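From: Kenna Drummond
Subject: Re: Crate layout for the tableware

> On 31/08/2022, Iyer wrote:
> Can we settle what goes in the gray crate? I would keep the trays out of it and stand the dishes along the back.

Agreed on the trays. They stay on the table to the right — round one next to the crate, rectangular one farther over. The light blue cup goes in the lower right corner, sticks beside it.
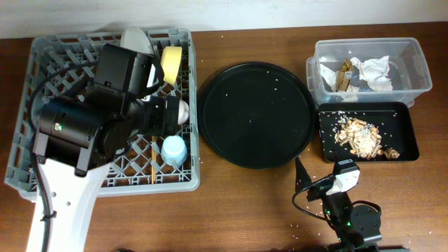
Does the crate need a liner under the small items? A sheet of paper is enough, cut 9 mm short on each side so it lies flat on the ribs.

I have 2 spare sheets here. Anything taller than 200 mm should go in a separate box. Send corrections to the list before I update the packing sheet.

Kenna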